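Keeping a TV drama collection in order at home

Posted Sep 28, 2019 in Household Tips

I own 503 discs of television drama, most of them detective series, and they live in a two-bedroom apartment with two adults and a dog. These are the things that have worked for me. They apply just as well to 20 discs on one shelf.

Sort by series title, then by season. I tried sorting by network and by lead actor and could never find anything. If a show changed its name partway through, file it under the first name and put a slip of card under the second one.

Write the number of episodes on a small removable label on the spine. A season can be 6 episodes or 13, and it helps to know before you start one at nine in the evening.

Check a used set the day you get it. Open every tray and hold each disc up to a lamp. Light scratches running from the center to the edge rarely matter. Scratches that follow the curve of the disc are the ones that cause the picture to freeze, and they always seem to be on the last episode.

Cleaning a disc

Use a soft cotton cloth, barely damp. Wipe in straight lines from the hole outward. Paper towels are too rough. If there is something sticky on it, one drop of dish soap on a wet fingertip, then rinse with cool water and pat it dry. Leave it standing on edge for a few minutes before it goes back in the case.

Don't use window cleaner. I ruined the second season of Ridgeway that way, and replacing it cost more than the whole set had.

Shelves

Discs should stand upright, out of direct sun. The cases don't care much but the printed sleeves fade quickly — mine went from navy to a sort of gray in one summer next to the balcony door. Keep the bottom shelf a hand's width off the floor if you mop.

Thick cardboard box sets get crushed corners when they are packed too tightly. You should be able to pull one out with two fingers. If you can't, move something to the next shelf.

If you are short of space, take the discs out of their cases and put them in a binder with soft sleeves. Keep the printed inserts in the same pocket. Dirk Buschmann wrote to me in March to say he has 1000 discs in binders in a hall closet, with the empty cases flat-packed in the attic. I haven't gone that far. I did it with Sasen and Trondivis, which came in those wide plastic cases that hold one disc each.

Recordings on the box

A recorder that is almost full will start deleting things, and it usually picks the oldest first. Go into the settings and mark anything you haven't watched as protected. Then set the finale of any series to run over by at least ten minutes. Live sports and news push the schedule back, and the part you lose is the part where they name the killer.

Delete as you go. I clear an episode as soon as the credits roll, except for the last two in a season, which I keep until everyone in the house has seen them.

Lending

Keep a notebook by the shelf. Title, name, date. Put the notebook back where it was. Sieglinde Böttcher suggested leaving an upside-down case in the gap when something is out, and I've done that ever since I read her letter.

Never lend a single disc out of a set. Lend the whole thing, or wait until they can come over and watch it.

Mailing a set

Tape the case shut with paper tape, which peels off clean. Choose a box with a little room on every side and fill that room well. Shake it before you seal it. If anything moves, add more. Discs come off their hubs in transit and slide around inside the case, so a folded tissue laid over each one is worth the extra minute.
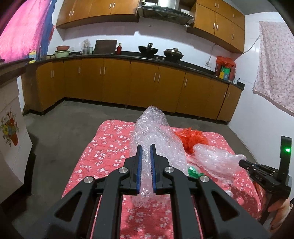 Put a second copy of the address inside the box, on top, in case the outer label comes off. For long series I send the seasons in two boxes. I mailed all of Getevex in one, and a corner split under the weight.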